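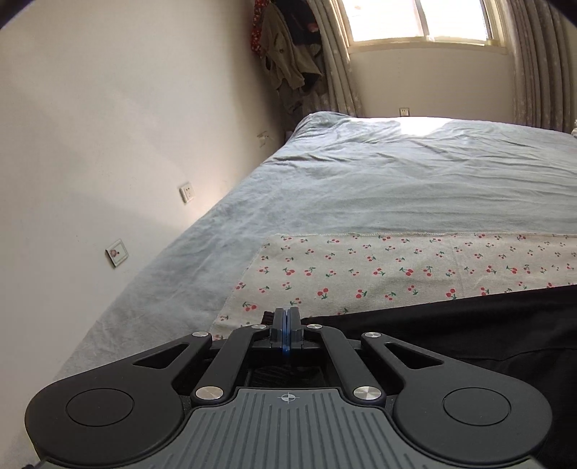
The cherry towel, waiting its turn on the bed

I finally tackled the bedroom this Wednesday, which I have been putting off since sometime in February. My plan was simple: everything that needs folding goes on the bed, and I don't get to sleep until the bed is clear again. (I have broken this rule before. The clothes went on the floor. We won't discuss it.)

First up, the cherry towel! I'm way too fond of it. White, little red cherries, green stems, a stitched hem along the edge. My friend Manuela Villa found it at the Saturday-morning kind of junk store we both love, over in Felcombe, and she says it's meant for a kitchen. Mine has never been near a kitchen. It goes in thirds the long way and then in half, and then it lives on top of the stack so I can see the cherries.

The black stuff next to it I left for later, as usual. Black shows every bit of lint and I'd lost my roller.

The sheet is the pale blue-gray one and yes, it's wrinkled. I used to iron sheets! I had a whole system! Now I pull the corners tight and call it done, and with the daylight pouring in between the gray curtains I kind of like the creases.

What I still haven't touched is the pile of clothes hanging in the corner. The beige jacket needs to go back in the closet, and the red patterned thing on top really should go to Manuela, who has been asking for it forever. I bought 32 new hangers for that corner and they're still in the bag. Maybe tomorrow, after coffee.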